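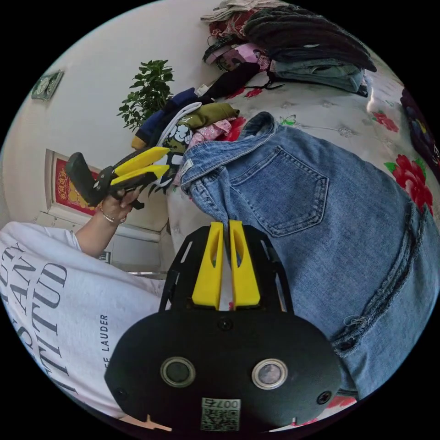
Winter tire pressure and studs on the Listenitz connector

L_Bramwell
Posted Dec 15, 2025

Members are advised that the Listenitz connector will be groomed for fat bikes through January. The club asks that riders use tires at least 3.8 inches wide and keep pressure low enough to avoid rutting. Studs are permitted. Please direct questions to this thread.

npostma
Thank you for the notice. I would ask the club to reconsider the width rule. My Nanari came with 3.5 inch tires and I rode it for 26 days last winter on the Brustow side without leaving a rut. 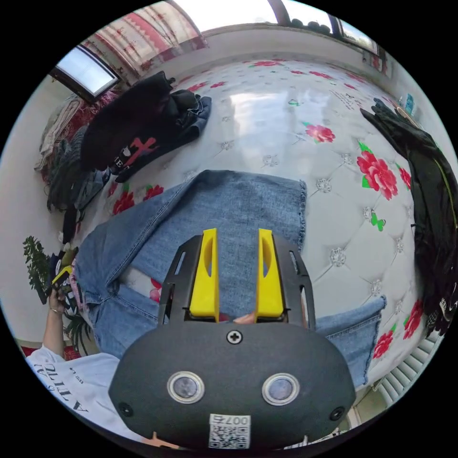
Tire width matters less than pressure and snow temperature, and a heavy rider on wide tires at 20 psi will do more harm than I will. A pressure limit would be fairer.

L_Bramwell
The point is noted. Pressure cannot be checked at the trailhead, however, and width is printed on the sidewall. The rule stands for this season.

pacheco_wheelworks
We support the rule as written. We would also remind riders that a new set of studs should be run on pavement first, at moderate speed, so that they seat properly. Lost studs have been found on the trail.
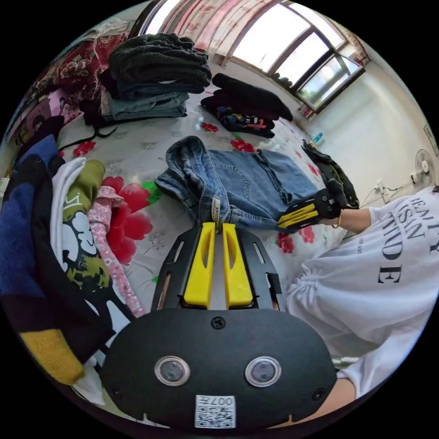

Riders who lose more than a few should inspect the pockets for tears before fitting replacements. Our shop keeps a stud tool at the counter and members may use it without charge.

graveldad194
I must disagree with the shop regarding studs. They are not needed on groomed snow, and they chew up the boardwalk at the Brustow end. Could they be barred from that section?

L_Bramwell
The boardwalk is to be walked by all riders, studs or no studs. A sign will be posted.

npostma
Walking it is acceptable to me. I maintain my objection on width and will raise it at the January meeting.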